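Oct 24, 2019

So I finally bought a plant for the office. Well, a fake one, because I know myself and I know what happened to the last three real ones (rest in peace, little ferns). I'd been going back and forth for weeks and then I saw this one at Erkska, stood there holding it for way too long, and walked out with it plus 2 candles I didn't need!

The big question was where to put it. My first idea was the white desk, but I need all the space I can get over there, and white pot on white desk looked kind of sad to me. The wooden table though - that's where the green really works. It has that warm orange-brown color and everything next to it looks a little cozier. 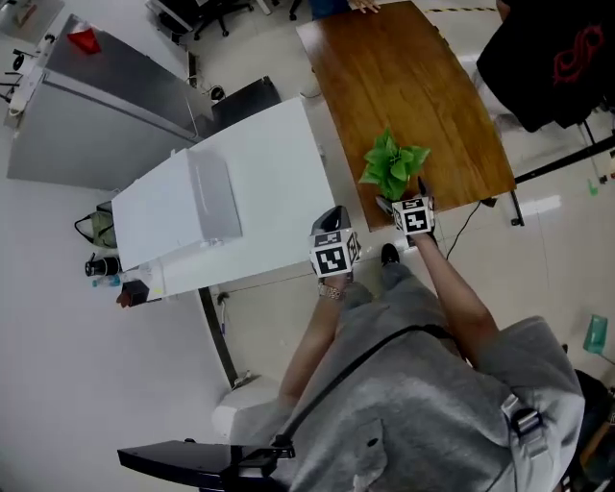 Mattes Schwerdtfeger, who shares the place with me, voted for the window sill at first. We argued about it over coffee for a good 20 minutes, and I won, mostly by refusing to move. I like it near the corner, where a few of the leaves can hang over the side of the pot and do their thing. Dead center felt like a hotel lobby.

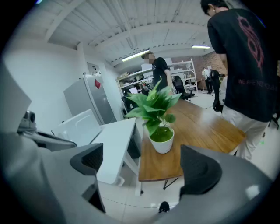 I do love the mossy green stuff on top, it hides whatever is holding the plant up in there and it means no crumbs of dirt on the table, ever. Dust is going to be the thing to watch. My aunt swears by a soft paintbrush for fake leaves and I think I'll try that in November, when I do my big clean anyway.

Next up is the floor, where my bags and bottles always seem to end up. I've been eyeing a basket from Fliko, or maybe just some hooks on the wall. If you have a favorite, tell me in the comments!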